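Teaching the arms to take a PC apart, week 3
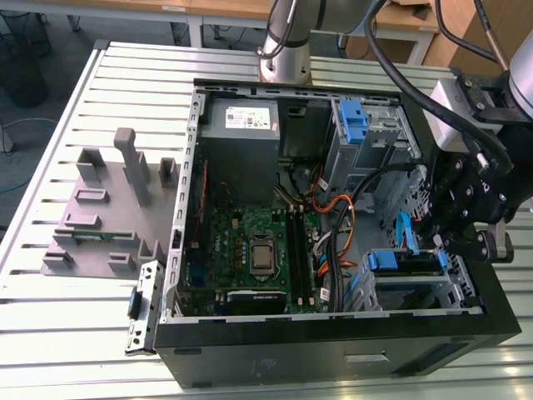
The bench in April, with the tower open and the fixture plate on the left.

I've been spending my evenings on the Cuesta project again. The job is to get two arms to work on an old desktop computer, and for now that means me driving them by remote control while everything gets recorded. The goal I set for this round was 50 good runs of one short task: take hold of a memory module, pull it out of the board, and put it in a holder on the plate.

I started out teaching by hand, with the arm in free-drive mode, pushing the wrist where I wanted it. It works fine for big moves. For the last bit above a RAM slot it was bad. My hands were in the way of the camera, and the arm is heavy enough that I kept overshooting. After two evenings of that I went over to the remote setup and haven't gone back.

The handles I use came from Mevus and they scale the motion down. I have it set so that 4 cm of my hand is 1 cm at the gripper when I'm inside the case. Outside the case I switch to one to one, or it takes forever to get over to the plate. The switch is a foot pedal. I still press it at the wrong time now and then, and those runs get thrown out.

Cables are the worst part. The power bundle sits in the middle of the case and springs back wherever you push it. My first plan was to tie it down, but then the robot would only learn on tidy computers, so I leave it loose and move it a little between runs. I do the same with the tower itself, a few degrees one way or the other.

Some notes for myself and anyone doing something similar:

Slow down before contact, but don't stop. When I paused above the slot to think, the trained policy paused there too, and sometimes it never started again.

Open the retaining clips on the slot first. I forgot on 7 runs.

Take a break after about half an hour. My later runs were plainly worse than the early ones.

I'm at 38 usable runs as of tonight. The rest should go quickly if the logging box behaves. It dropped the wrist camera twice this week, and the people on the Clustarbridge forum think it's the USB hub, so a new one is on order from a shop in Kaltenau. Once it gets here I'll finish the set and start a training run overnight.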